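Prudholm School Supplies – Wamstead packing site
Progress report to the Fontes Fund
7th April

Work since the last report

The two-arm packing cell has been in daily use since December. It handles the filled pencil cases that go into the starter packs, a job that used to be done by hand at the long bench. The cell now completes 400 cases a shift. Zindby, the supplier, has made 2 service visits in the period, both to adjust the grip on the lids.

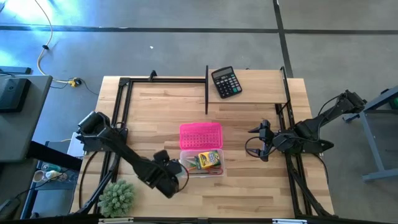
The Wamstead cell with a pencil case, its pink lid and a pack of crayons inside.

Effect on staff

No posts have been lost. Four packers have moved from the bench to checking and loading, and all of them have finished the basic operator course. They report less wrist pain at the end of a shift. Two have said that the new work is duller and that they miss talking across the bench. We have started rotating people between checking, loading and dispatch, and will ask them again before the next report.

Pay grades are not yet settled. Operators are on the packer rate for now – the union has asked for a higher one and talks are continuing.

Problems

Scissors remain the hardest item. When they lie at an angle the lid can sit high, and an operator has to stop the cell and press it down.

Next steps

Train the evening shift. Agree the operator rate. Send Fontes the revised spending table.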